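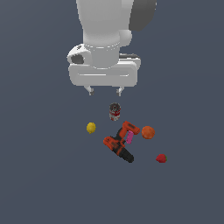

年底收拾杂物抽屉和工具柜，最费时间的一步是把东西全部倒出来看一遍。很多人习惯一格一格地翻，翻完了里面还是那些东西，位置换了一下而已。我家的做法是先腾出一块大的平面，把一个抽屉里的东西全摊上去，再决定哪些放回。平面的颜色有讲究。花桌布、木纹明显的桌子都不好用，小螺丝和垫圈掉在上面很难找。图里那样的深灰蓝色底面就很合适，没有花纹，几件日用品散放在上面，一眼能看到。家里没有这种颜色的桌子，铺一块旧的素色床单也行，四角用重物压住。

一次只倒一个抽屉。倒两个以上，到了吃饭的时候桌子还占着，最后多半是一股脑塞回去。我给每个抽屉留大约15分钟，到点没分完的装进一个纸袋，写上抽屉的位置，第二天接着弄。

先挑出该扔的

干了的胶水、断了头的圆珠笔、漏液的电池、配不上任何机器的充电线，这几类先拿走。漏液的电池要戴手套拿，单独装袋，别和别的东西混在一起。电池仓里如果已经有白色或绿色的粉末，用棉签蘸一点白醋擦，再用干棉签擦一遍，敞开晾一夜。晾干之前不要装新电池。

钥匙也在这一步处理。不知道开哪把锁的钥匙，拿到家里每个锁上试一遍，都开不了的放进小盒子，盒盖上写个日期。过一年还没有人找，就可以送去回收金属了。

说明书我原先全留着，后来只留还在保修期里的，发票用订书机订在背面。热敏纸的发票会褪色，趁字还清楚的时候复印一张，或者拍下来存在电脑里。

按用的地方分，别按种类分

按种类分看着整齐，用起来不一定方便。剪刀全放在书房，厨房要剪包装的时候还得走过去拿。我家厨房一把，玄关一把，工具柜里一把，刀柄上缠不同颜色的胶带，谁拿走了容易还回来。卷尺也是这样，厨房的那把短一些，量柜子够用。

厨房里的东西和工具要分开放。机油、除锈剂、木工胶这类东西不进厨房，哪怕只是临时放一晚。吃的东西也不要往工作台上搁，手上有油污的时候很容易顺手就摸到了。 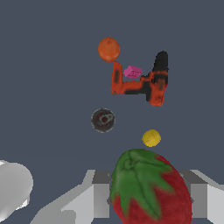

图：橙子和电钻挨在一起，分拣时先把这两类分开。

水果收拾出来以后，橙子放在通风的地方，底下垫一层纸，别叠得太高。有一个发霉就马上拿出去，挨着它的几个用清水冲一下，擦干，先吃。橙子皮洗干净可以晒干了放在鞋柜里，味道能留几天，受潮变软就要换掉。

电钻的收法

电钻用完先把钻头卸下来。带着钻头放，抽屉开关的时候会刮到别的东西，夹头也容易卡住。卸下来的钻头用干布擦掉木屑，长时间不用的话抹一层很薄的缝纫机油，再插回盒里。散热孔里的灰用软毛刷扫，别用湿布捂着擦。充电式的先把电池取下来，电池和机身分开放，放在屋里干燥的地方。阳台冬天太冷，夏天又太晒，都不合适。

有线的要检查电线。从插头开始用手慢慢捋一遍，摸到发硬、开裂或者鼓起来的地方就别再用了，拿去换线。收线的时候绕大圈，用布条松松地扎一下。紧紧缠在机身上，根部那一截坏得最快。

买工具箱的时候我看过几种。Fevent的箱子轻，但是隔板固定死了，放不下电钻。后来用的是Mekard的一款中号箱，隔板能拆，底下一层放电钻，上面一层放批头和水平尺。箱子装满以后要能一只手提起来，提不动就分成两个箱子，不然搬几次就懒得搬了。

小零件怎么装

螺丝、膨胀管、挂钩这类小东西，透明的瓶子最好用。果酱瓶可以，瓶口大的调料瓶也可以，洗净以后一定要彻底晾干，瓶底有一点水汽，螺丝过一个冬天就锈了。我家用的是300毫升的瓶子，再大的话找一颗螺丝要倒出半桌来。

标签贴在瓶身上，别贴在盖子上，盖子会盖错。字写大一点，长度和粗细都写上。拿不准尺寸的，用透明胶在瓶子外面粘一颗样品，比写字还清楚。

标签胶用久了会留下黏印。先用吹风机的热风吹一会儿，从一角慢慢揭，剩下的胶用一点食用油抹开，放几分钟，再用洗洁精洗掉。塑料瓶别吹太久，会变形。
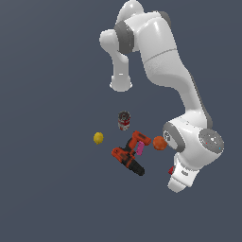
磁铁可以吸在抽屉内侧，针和小批头都挂在上面。银行卡、机械手表不要和磁铁放在一个抽屉里。没有磁铁的话，冰箱上旧的广告贴剪成小条也能用，吸力小，吸几根缝衣针没有问题。

抽屉里的隔断不必专门买。鞋盒剪到合适的高度，牛奶盒横着剖开，都能用。牛奶盒里面要用热水烫过再晾干，不然会有味道。剪之前量一下抽屉里面的高度，量外面的面板不准，面板通常比里面高出一截。隔断底下垫一片防滑垫，拉抽屉的时候就不会往后滑。

抽屉本身涩的话，把它整个抽出来，木滑道用蜡烛来回擦几遍，金属滑轨用旧牙刷刷掉灰，再点一滴油。油点多了会粘灰，过几个月更难拉。邻居Gorazd Milošević用的是干肥皂，我试过，木抽屉也管用，就是潮湿的天气要重擦。

放回去的顺序

常用的放在前面和腰部的高度，重的放在最下面，一年用一两次的放在最上面。喷漆、酒精这类易燃的东西离开灶台和暖气，有小孩的家里还要上锁。玻璃瓶别放在高过头顶的地方。

全部放好以后，拿手机把每个抽屉拍一张，打印出来贴在柜门里面。家里其他人找东西的时候看一眼就知道，用完也知道往哪里放。我家贴的那张是十一月份重新打的，中间换过一次位置，旧的没撕，害得我先生拿着胶枪找了半天抽屉。

抹布最后洗。擦过机油的抹布不要和衣服一起进洗衣机，也不要揉成一团塞在角落里，有些木器油会自己发热。摊平了在室外晾透，再按当地的规定扔掉。

站内搜索　请输入关键词　搜索

读者留言

小满妈妈：床单这招我用了，深蓝色的，找到一只耳钉，丢了快两年了。

老槐树下：请问橙子皮晒干以后会不会招虫子？我们这边比较潮。

作者回复：潮的地方不建议放太久，晒不透就会长霉，我一般放八天就换。

木工新手：电钻钻头卡在夹头里卸不下来怎么办？Rellex的，放了一个夏天没动过。

阿柏：回楼上，先断电，夹头缝里滴点渗透油，等一晚上再拧，别用锤子硬敲。

cc_1982：果酱瓶的盖子里面那圈胶垫味道很难去掉，我是用小苏打水泡的，泡完还有一点味，装螺丝倒是无所谓。

木工新手：谢谢阿柏，滴了油，今天早上拧下来了。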